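Rule 12 said the operator must not speak to the arm. Vilja Salminen had written it herself in January, after an afternoon at Tindidel when two trainees talked to theirs as if it were a dog and missed the stop light.

She read the list out every morning anyway. Check the guard. Check the hoses. Hands out of the enclosure before the key is turned. Grip the stem and leave the petals alone. One stem at a time.

"And if it picks up two?" asked Moynihan, who was new.

"Stop it, open up, take them out, write it down."

"Even if they both go in the vase?"

"Even then."

He turned the key.
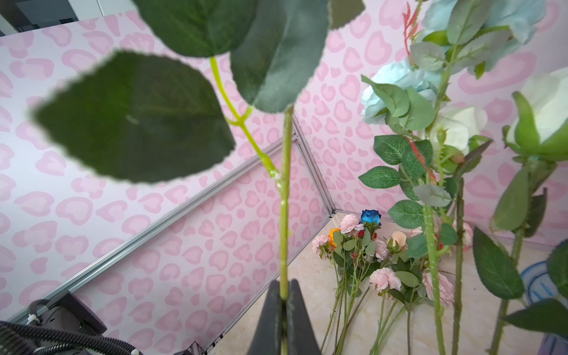

Wunley Writers' Circle, Short Fiction Group

The rose came up straight. Moynihan kept his hands flat on the bench and watched the leaves. He had wanted to work with real flowers, and his mother still told people that he did.

At stem 105 the arm slowed. He leaned in close to the panel.

"Come on, love," he said, very quietly.

Vilja was at the next bench with her back to him. She put down her tea, found the logbook and wrote his name, the time and the number of the rule. Then she turned the book around so he could sign it.

"It did hear me, though," he said.

"Sign there," said Vilja. "And the date."

He wrote October 22, 2022, and went back to his stool.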